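Finthorpe Community Swap Shop – Your Questions Answered

March 9, 2025 | By the Swap Shop desk

Print this page | E-mail this page to a friend

We get such lovely questions at the door that it seemed only right to put the usual ones in one place, so do have a read with a cup of tea.

Do I have to bring something to take something?
Not at all! Plenty of people come the first time just for a browse, and you're very welcome to go home with a lampshade and leave nothing behind but a hello.

What can't you accept?
Mattresses, car seats and anything with a petrol tank, I'm afraid. Paint is fine if the tin is at least half full and the lid still shuts.

How many things can I take in one visit?
Up to 7, though a box of jigsaws or a set of plates counts as one – we're not terribly strict about it.

Can you collect from my house?
Only within Finthorpe itself, and only for larger pieces. Slots in January went very quickly, so do ring early.

Where do I park?
Behind the old Devex building on Drernia Lane, where there are 85 spaces and the first two hours are free.

What happens to things that don't find a home?
They stay out for a month, then go on to the charity barn. 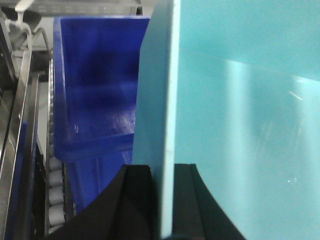
Anything still there after that is taken to the recycling centre, where most of it gets sorted by material.

Related items
Opening hours and holiday closures
How to book a collection
Mending mornings: what to bring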